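November 26, 2025

Back at the shop until late. Nhàn is convinced the arm will sort my junk bin by the time we close up for the year. I have my doubts. She ran it 40 times with the settings she got from Damilola and wrote down 15 good picks, and I'd argue with a few of those. Clear plastic is the worst of it – the cup, the crumpled wrap, anything shiny. The blue star is easy and she likes to show people the blue star.

I left both bins clamped up and the hose looped around the orange joint the way she wants it. I still think that loop is too big.
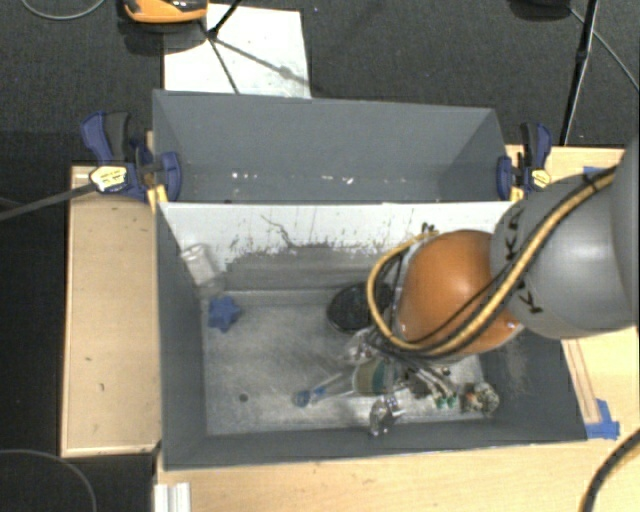

Still to do

Ask Rakiya if Dimik takes returns on the green tips. Shorten the hose, whatever Nhàn says. Then 47 more runs with no star in the bin – I want to see that number.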